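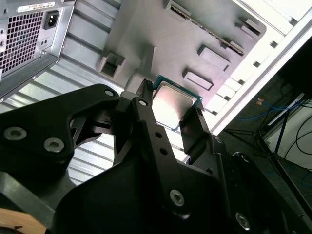 The Birura gripper holding a processor by its edges, with an open computer case behind it.

We use cookies to remember your preferences. Accept | Manage

Review: Birura two-finger gripper
by Venla Mäkelä
84 shares | 4 comments

I've been living with the Birura since March, and I have to say I've grown very fond of it! My little shop sorts parts from retired office computers, and I wanted a gripper that could handle a processor without my holding my breath every single time (I still do, a little, but that's just how I am). Juntunen sells it for $2,371 with the mounting plate and a wrist camera bracket, and the box came packed so nicely that I kept it.

Setup took me most of an afternoon, mostly my own fault for skipping ahead in the manual. The screws take an ordinary hex key, bless them, and the fingers don't match: one is narrow, the other flat and angled. I thought that would bother me, but on something as thin as a chip it's lovely, and I've come to prefer it to the matched pair on my old Skullport.

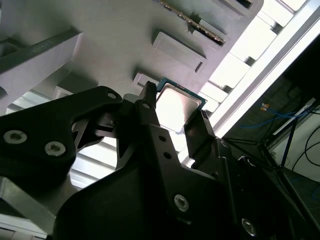

The force setting goes from 1 to 50, and I keep mine down low for processors and memory. Go gently at first and work your way up. My one real grumble is the size of the thing. It's a big, bulky piece of hardware for such small parts, and in a cramped case you'll spend a good while planning how to come in from the side. The shiny lid on a processor also throws a lot of glare back at the wrist camera, so do play with your lamps before you blame the software, as I did for two whole evenings.

Would I buy it again? Yes, happily, though I'd ask Juntunen for a spare set of fingers in the same order and save on the shipping.

Related
Nirnberg tool changer: first impressions
Skullport gripper, one year on
Choosing a bench lamp for camera work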